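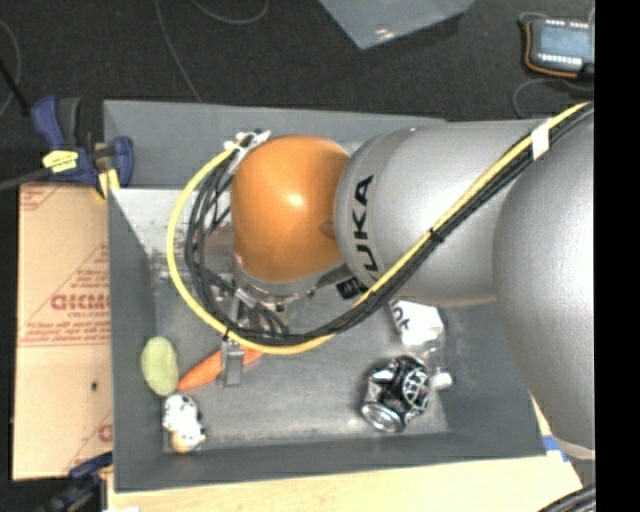 Papers > Television and Audiences > Seasonal Programming > Section 5

5. Why viewers stay for the second song

The hourlong holiday music special is a durable piece of television, and it has been studied far less than the people who make it would probably like. Our interest in this section is narrow. We wanted to know at what point viewers of a special decide to keep watching, and whether the host, the guests or the fake snow has anything to do with it.

Viewing records came from Waaka, the streaming service, which carried both of the specials produced by Bisirar and taped before an audience at Altwood. After accounts that had opened a special and closed it within the first minute were removed, 1197 households remained. We suspect many of the removed accounts were looking for something else. Over 600 of the remaining households also filled in the Didach viewing diary, a paper booklet with a tick box for each segment and a blank space for remarks, which respondents used mainly to complain about the sweaters.

The pattern of departures, drawn as Figure 2 in the previous section, is easy to describe. People leave during the opening talk. A host who walks down a staircase and explains what Christmas means to her loses viewers with every step. Those who are still present when the second song begins tend to remain until the credits, through the comedy sketch and even through the children's choir. We had expected the surprise guest to matter. The guest had been named in every advertisement since September, and the diaries record very little surprise.

Familiar songs held viewers better than new ones, with one awkward exception. The original number closing the second special kept nearly everyone, although the diaries suggest that a good share of those households were by then in the kitchen. Waaka's records cannot tell a rapt family from a television left on for the dog. We have treated both as viewers, as the industry does.

Two cautions apply. Diary keepers volunteered, and a person who volunteers to keep a diary about a holiday special may like holiday specials more than most. The two programs also shared a director, a band and, as far as we can tell, a staircase. Section 6 takes up the question of repeats, where the staircase seems to do less harm.

Comments

tinselfatigue: I filled in one of those diaries. The sweaters deserved it.

mornings_only: Did you separate live viewing from people catching up in January? My mother watches these in March.

R. in the back row: The choir finding can't be right. I have met my family.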